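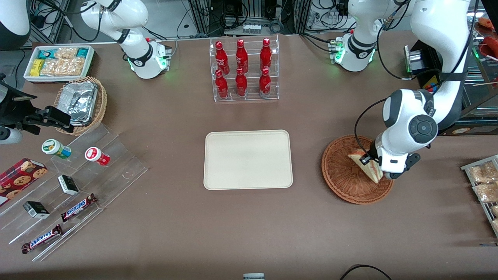 Snack table season is back, and I have opinions

I've been putting out the Friday afternoon food for long enough now that people stop me in the hallway to ask what's coming. (Last week it was egg salad. I heard about it until Tuesday.) So when I got asked to fill this slot in the newsletter, I figured I'd write down how I set up a snack table, mostly so that somebody else can do it when I'm away in November!

First thing - sandwiches go in a basket. I used to lay them flat on a big platter and they looked sad by three o'clock, all curled up at the corners. Triangles standing on end in a round wicker basket with a bit of a rim look like twice as many, and you can grab one without putting your fingers on the next four. I line mine with parchment if the filling is at all wet. Tomato, I'm looking at you.

Drinks go at the back, and they go on steps. I held out against those clear acrylic tiered racks for ages because I thought they looked like a cosmetics counter, and then I found a bottle rack at the Trelaler clearance sale and I was sold in one afternoon. Six bottles, two rows of three, the back row up a level so you can see it over the front one. Red cola bottles look great on it, by the way. Very diner. I keep refills in the fridge and swap them in as they go, which beats having two dozen bottles sweating all over the table.

Chips and anything puffed or crunchy in its own bag go together in one white tray, packed in tight. Don't open the bags! I know it looks friendlier in a bowl, but whatever gets left in a bowl is stale by Monday, and whatever gets left in a bag goes back in the cupboard. Foil containers I drop into a little basket, which hides the foil a bit and gives you something to hold when you carry it over.

I also like to leave one tray empty, right in the middle. People always ask me if I forgot something. Nope, it's for whoever shows up with a box of cookies at the last minute, and somebody always does. The cream-colored one with the rounded corners is best for this and it lives on the second shelf, under the napkins. Please put it back there.

On money: our budget is 300 for the season and I'd like to stretch it. Sison has the wrapped snacks cheaper by the case, and Grurno is better for bread if you go early, before the good white loaves are gone. I do not recommend the Clodberg party platter. It's mostly lettuce.

Oh, and the brown table stays bare. I've tried tablecloths, I've tried the paper roll, and both times the stepped stands slid around every time somebody leaned in. A quick wipe before and another after, and you're done.

If you want to take a Friday, the sign-up sheet is on the side of the fridge. Setup takes me half an hour with the radio on, maybe a little more if I'm cutting sandwiches. Next week is ham and pickle unless I get a better offer.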